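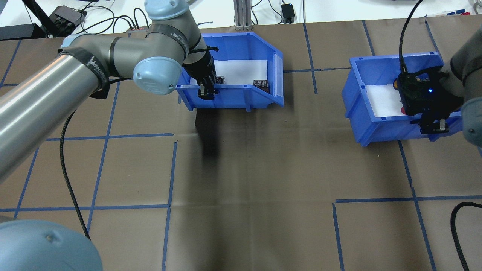 The blue bin, lined in white.

The Key Drawer
by Keabetswe Rampersad

When the hardware store on Ntuli Street closed, Deok-su Bang was left with the keys. The fixtures had sold the first week. The paint went to a contractor from Jirkel who paid cash and didn't ask for a receipt. But the keys stayed in the long drawer under the register, and on Friday Deok-su pulled the drawer out and carried it to the back table.

Most of them were copies that customers had never picked up. His father had put a paper tag on each one with a last name and sometimes a phone number. The oldest numbers had no area code.

Kagiso came by at four with two coffees. She had worked the counter for him through high school and now did billing for a dentist.

"You could throw them out," she said.

"I could."

She sat down and started reading tags. Hlongwane, back door. Bakker, shed. Bakker, shed again. Prolov, no note.

"Jasper Bakker lost that shed key every summer," she said.

"He paid for it every summer, too."

They made a pile for people who had died and a pile for people who had moved. The third pile was for people still in town, and it was smaller than Deok-su had expected. Kagiso called Gert Hlongwane from her cell phone. He said he had changed the locks after the flood and had been using a garage door opener ever since. Then he asked how the sale was going and talked for a while about his knee.

Near the bottom Deok-su found a brass key with his own name on it. The tag was in his father's writing. Bang, upstairs.

He knew the door. They had lived over the store until he was nine, and the year after they moved, his father rented the rooms to a piano teacher. The teacher had left in January of some year, and after that the rooms held boxes.

"Did you ever lock it?" Kagiso asked.

"It doesn't lock. The bolt's been painted over since I was in school."

He took the key up anyway. She heard him on the stairs, then the floor creaking over her head, then nothing for a few minutes. She drank her coffee. A man knocked on the front glass, and she pointed at the sign until he went away.

When Deok-su came down he had flakes of green paint on his sleeve.

"It turns," he said.

"So it's locked now?"

"I locked it and unlocked it." He put the key in his shirt pocket. "The new owner gets it Monday with the rest."

Kagiso picked up the next tag and held it toward the window to read it.

"Reruvska," she said. "Mailbox."

"Moved," said Deok-su, and she put it with the others.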